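Can I paint a melamine desktop white without it looking terrible in a month?

Posted in: Furniture and Finishes
Viewed 968 times

Naledi Shezi

I have a desk from Valta, the big flat one with the two drawers that don't quite line up. The top is some shade the catalog called "sand" and which I would call "old bandage." Everything else about it is fine. It's the right size, it fits under the window, and getting it up the stairs took a whole Sunday and most of a friendship, so I'm not replacing it.

I'd like to paint the top plain white. The surface is melamine over particle board, smooth, a bit shiny, with one ring from a mug and a shallow scratch about as long as a pencil. I use the desk every day. I write on it, I eat lunch on it, and my cat considers it a landing strip.

I already tried a test patch underneath with leftover wall paint. I let it dry overnight and then peeled it off in one piece like a sticker, which was satisfying but not encouraging.

My questions are whether I need a special primer, whether I should use a brush or a roller, and how long I really have to wait before I put a computer back on it. The can I'm looking at says "dry in one hour," and I have been lied to by cans before. I'd also like to know if plain white is a mistake. My sister says it'll show everything. My sister has a black glass table with a permanent layer of dust on it, so I'm taking that under advisement.

Budget is not huge. I own a sander but I'm a little afraid of it.

tilly_in_the_garage

Just buy contact paper. Took me 20 minutes.

Bilal Hijazi

You can do this, and it can look good for years, but nearly all of the work happens before you open the paint. People hate hearing that. I hated hearing it, ignored it, and painted the same desk three times.

Start by washing it. Use dish soap and warm water, then a proper degreaser, then plain water, then let it dry. You eat lunch on this thing. There is a film of sandwich on it that you can't see and that paint can.

Then sand, and put the power sander back in the closet, because your instincts about it are sound. The melamine layer is very thin and a machine will go right through it at the edges and leave you with a fuzzy brown stripe. Use 220 grit on a hand block. You're only taking the shine off. When it looks dull all over and feels slightly chalky, stop. Fill the scratch with a fine filler, let it set, and sand that flat as well. Wipe up the dust with a damp cloth and let it dry again.

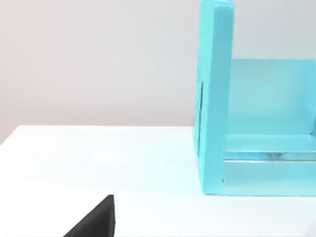 Primer is the part you can't skip, and it's why your test patch came off like a sticker. You want a bonding primer, the kind whose label mentions glossy surfaces, laminate or tile. Ordinary wall primer will do what your wall paint did, only slower, so you'll have time to get attached to it first. I used Monuslow, mostly because the store was out of the other one. It smells like a swimming pool that has gone through a divorce. Open a window. One thin coat, wait overnight, scratch it with a fingernail somewhere near the back. If it comes up, your cleaning wasn't good enough and it's better to find out now.

For the paint itself, get a water-based enamel meant for cabinets or trim. Use a small foam roller, the dense kind, and keep a brush only for the front edge. Brushes leave lines, and on white, in window light, you will see every one of them for as long as you own the desk. Two thin coats will be fine over white primer. If the old color still shows, do a third. Sand very lightly between coats with something like 1,000 grit. I've met a man who goes up to 2,000 and polishes it. His desk is lovely and he doesn't let anyone near it.

As for the can: "dry in one hour" means you can touch it without leaving a fingerprint. It does not mean you can set a monitor on it. Paint dries first and hardens later, and enamel takes a couple of weeks to get properly hard, longer if the room is cold. I put mine back to work after two days, and when I moved the lamp its little rubber feet stayed behind. They're still there. I've arranged a pen cup over them.

On the color, your sister is half right. White shows coffee, ink and crumbs. It does not show dust, and it makes a dim room brighter. Choose satin over gloss. Gloss reflects the window straight into your eyes and shows every dip in the surface, and dead flat finishes pick up gray marks from your sleeves that don't wash off.

I can't advise on the cat. Close the door.

Naledi Shezi

Thank you, this is more than the man at the paint counter gave me. He said "should be fine" and walked away. Do I need a clear coat on top? I've seen people swear by it.

Bilal Hijazi

Over cabinet enamel, no, and some of the clear ones go yellow over white, which would put you right back at bandage. If you decide you want one anyway for the mug situation, make it water-based and check that it says non-yellowing. Or buy a coaster.

oldmanpaints

Disagree with the above on a couple of things. I've been doing furniture since before there was a special primer for everything. Oil primer sticks better than anything water-based, always has. Takes longer and stinks worse. Water-based enamel goes over it fine if you give it a full day.

Also do the underside edge where your arms rest. Everyone forgets it, and that's where the moisture gets in and swells the board.

And the contact paper person is not wrong if you only need it to last until March. Get the corners tight and use a hair dryer. It will bubble where the laptop sits.

Kekana makes a decent foam roller. Don't buy the Revura ones, they shed.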